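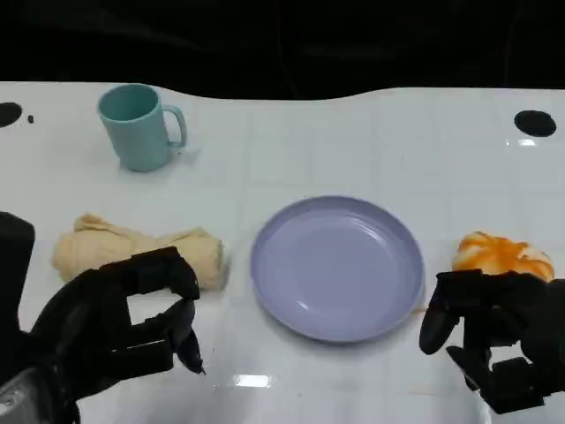
Serving table check, Jellis tea room, May
By Luuk Van Acker
Last updated: May, 4 pm

Right, my monthly go-round with the clipboard, and this time I've done the white table properly. Same headings as the last sheet so you can compare. OK means leave it alone, WATCH means I'll look again next month, FIX means please, somebody, fix it.

1. Table top — OK
Glossy white with the pale grey grid on it. I ran my palm over the whole thing and found no chips and no sharp bits. It does show every smear, so wipe it down before opening and again after lunch!

2. Table edge — OK
The curved side is the one people lean on (me included). Pushed down hard on it, no give.

3. Round black holes near the far corners — WATCH
Nothing wrong with them, but crumbs love them. Go round the rims with a dry brush. Please don't pour cleaner in, I had to mop up the floor at Dastby after somebody did that.

4. Wobble test — FIX
One foot is a touch short. A full mug stayed put but I could feel the rock. Van der Linden quoted 12 for a set of levelling feet and I'd say just order them.

5. Mugs — OK
The teal one passed. Handle firm, rim smooth all the way round when I ran a finger over it. I do like that colour.

6. Plates — OK

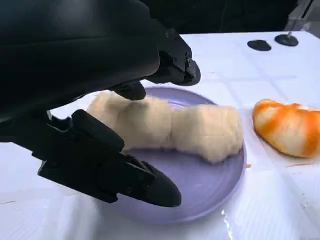
Luuk Van Acker

The lavender plate has a shallow raised rim and faint ridges running round inside it, and those ridges are where dried-on bits hide. Use the soft brush, never the green scourer. Anything soft and pale on it wants to sit well inside the rim, so it doesn't slide off when you carry it.

7. Cloths — WATCH
Beige ones, fine for drying up, but shake them out and hang them up at the end of a shift. I found 4 in the cupboard still rolled up and they smelt like a pond. Hot wash, please.

8. Cleaning spray — FIX
We're down to the last bottle of Cenness. The lid on it doesn't click shut any more either, so keep it upright on the low shelf till the new ones come.

9. Walkway behind the table — OK
Clear when I checked. Keep the stools tucked in.

Next check in June, and I'll bring my own brush.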